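Skadwood Glass-Door Beverage Cooler
Section 6: Shelves, Loading and Interior Cleaning

6.1 Before you begin

This section covers fitting the wire shelves, arranging cans and bottles, and wiping down the interior. It applies to the Skadwood coolers supplied to break rooms, lobbies and small shops through Chevalier. If your cooler has solid glass shelves, use the separate sheet packed with the door gasket.

Level the cabinet and let it stand upright before connecting power (see Section 3). Load it only after it has reached its set temperature. Loading a warm cabinet lengthens the first cooling cycle and may bring on the amber lamp.

You will need:
Shelf clips, four per shelf
Wire shelves
Can cups, clear or translucent
Lane dividers
A soft sponge and two lint-free cloths
Mild dish soap

CAUTION: Do not use abrasive pads, glass cleaner or bleach inside the cabinet. Bleach attacks the coating on the wire and voids the shelf warranty.

6.2 Fitting the shelves

1. Open the door fully. It holds itself open past the stop.
2. Press two clips into the left-hand rails and two into the right-hand rails at the same slot number. Slot numbers are stamped on the rail and read from the bottom up.
3. Push each clip down until it clicks. A clip that rocks has not seated.
4. Tilt the shelf, pass it in at an angle and lower it onto the clips with the raised edge to the rear.
5. Press on all four corners. If one corner lifts, remove the shelf and check the slot numbers again.
6. Fit the remaining shelves from the bottom up.

NOTE: Keep at least 11 mm between the rear edge of each shelf and the back wall. Cold air comes down through this gap.

NOTE: The lowest shelf sits on fixed supports and has no clips. It lifts straight out for cleaning.

6.3 Choosing shelf heights

Set the height by the tallest container the shelf below will hold, then add one slot. Tall cans standing in cups need slightly more clearance than the same cans on bare wire, as the base of the cup raises them. Check with a real can before you fill the row.

Water bottles vary more than cans. Measure to the top of the cap, not to the shoulder. If a bottle has to be tipped to go in, the shelf above is too low and customers will pull the label off on the wire.

6.4 Can cups and lane dividers

Cups keep tall, narrow cans upright when the door is opened quickly. They are recommended on the top shelf, where a falling can has the farthest to drop.

1. Place the first cup against the left wall at the front edge of the shelf.
2. Work to the right, each cup touching the one before it.
3. If the last cup will not fit, leave the space open. Do not force it. A squeezed cup grips the can and has to be held down while the can is pulled out.
4. Place dividers on the middle shelf between product types. Hook the front foot over the wire first, then the rear.
5. Slide one can or bottle along each lane from front to back. It should travel without catching.

Dividers are sold as Skolier lane dividers, part 327. Cups are part 56. Both can be ordered from Chevalier singly or by the sleeve.

6.5 Loading

1. Put tall cans on the top shelf, grouped by flavor.
2. Put shorter cans and water bottles on the middle shelf, one product to a lane.
3. Put cans on the lowest shelf — this is also the place for any spare stock.
4. Turn labels to face the door.
5. Bring older stock to the front of each lane and put new stock behind it.
6. Close the door and check that nothing touches the glass.

CAUTION: Do not block the air outlet at the top rear. Cans set against the outlet can freeze and split.

CAUTION: Never load above the line marked on the left wall. The maximum load for each shelf is 61 lb.

6.6 Wiping down between full cleanings

Spilled soda dries to a film that holds cans to the wire. Wipe the shelf fronts whenever stock is rotated. A full cleaning with the shelves out is needed only when residue can be felt on the rails.

1. Dampen the sponge and squeeze it until it no longer drips.
2. Start with the top shelf and finish with the lowest, so that drips fall on surfaces not yet wiped.
3. Reach in below the shelf above and keep your sleeve clear of the can tops.
4. Wipe the front wire from one side to the other in a single pass. Rinse the sponge before the next shelf.
5. On the lowest shelf, move the front cans aside to reach the wire beneath them.
6. Dry with a cloth and return the cans to their places.
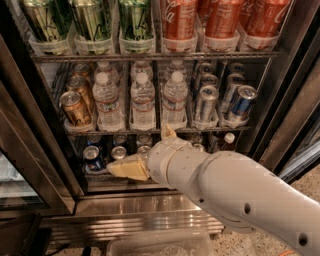 Vasilis Jurić, Bukatdale: We found it easier to take the cups out as a complete row and wash them in the sink. Wiping around them left a ring under every one. Could the manual say whether they are safe in a dishwasher?

Reply from Skadwood product support: Cups may be washed on the top rack at the low setting with heated drying off. Lane dividers should be washed by hand. This has been added to the list below and applies from Feb 23, 2026.

6.7 Care of loose parts

Can cups: top rack, low setting, no heated drying
Lane dividers: hand wash, lukewarm water
Shelf clips: hand wash, check for cracks before refitting
Wire shelves: sponge and mild soap, dry fully
Door gasket: damp cloth only

6.8 If something is not right

Cans lean forward: the shelf is in reversed, or the rear clips are one slot too high.
Bottles stick in the lane: the divider is not hooked at the rear.
Water collects under the lowest shelf: check the drain opening, then the door gasket — see Section 8.
Front row warmer than the back: the door is not closing fully, or the gap behind the shelves is blocked.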